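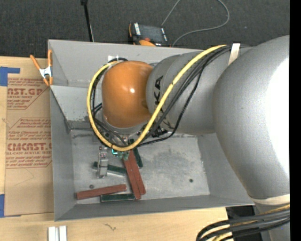
Speaker notes — Sheet-metal bins at the packing bench
Westen site meeting, Clerkau

Slide 1. Scope
Open bins only. Lidded totes are in the Agbeko talk, so skip questions on them.

Slide 2. Geometry
Sloping sides move small parts toward the middle of the floor. Parts in the corners still take longest to pick. Quote the October trial: 86 parts per fill, 4 left in corners on the worst run. Pause for the chart.

Slide 3. Floor wear
Bare metal scuffs early. Scuffs and pale blotches are cosmetic until a fingernail catches on them. Past that point, flat parts hang up. Gevska bins were pulled at 52 weeks. Do not promise the same life for other gauges.

Slide 4. Bench
Wooden tops are quieter and mark easily. Felt pads under the bin, one per corner. Check that the bin does not rock — press on opposite corners.

Slide 5. Fill level
Stop at 80 percent of wall height. Higher fills spill over the front wall when the bin is moved. Show the table, read the last row only.

Slide 6. Cleaning
Empty, brush, wipe with a damp cloth, dry. No abrasive pads. Log the date on the bench sheet.

Questions. If asked about cost, refer to the handout, page two.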